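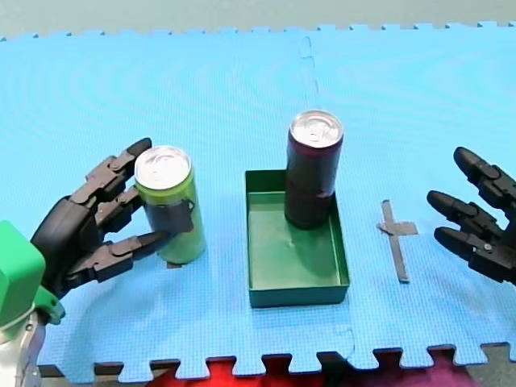

Light blue interlocking floor mat, puzzle-piece edges.

Nedelstead NS-8 Endurance Brake Pad Set (front)

Back in stock. Limited run, April batch nearly gone.

Price: $808 per axle set, 4 pads. Shipping extra. Core returns no longer accepted, sorry.

Long-stint compound for GT and prototype cars. Bedded at the factory, still do a short bed-in on the car. Instructions on the card in the box, please read it. Half the calls we get are about this.

Fits: Jement 6-piston front caliper, Mk2 and later. Mk1 needs the narrow backing plate, order separately. Does NOT fit the Jement sprint caliper. Check the casting number before you order, not the sticker.

Specs
Set weight: 3,375 g
Minimum working temp: 150 C
Backing plate: steel, drilled for wear sensor
Sensors: not included
Rotor: iron only, no carbon

What teams say
"Ran one set start to finish, pedal stayed the same all night. Dust is nasty on white wheels. Would buy again." - Villads Hafþórsson, Nitetari Racing

Notes
Initial bite is softer than the old NS-6. Drivers coming off sprint pads will complain for a few laps. If you want more bite look at the Chowdhury range, same shape, shorter life.

Don't mix front and rear compounds without calling us first. Rears are a seperate listing.

Lead time 8 working days if out of stock. Rush orders possible before the big races, call the parts desk, email is slow on race weeks.

Returns: unopened only. Once they been in a caliper they're yours.

Price list updated May 2022. Trade accounts log in for team pricing.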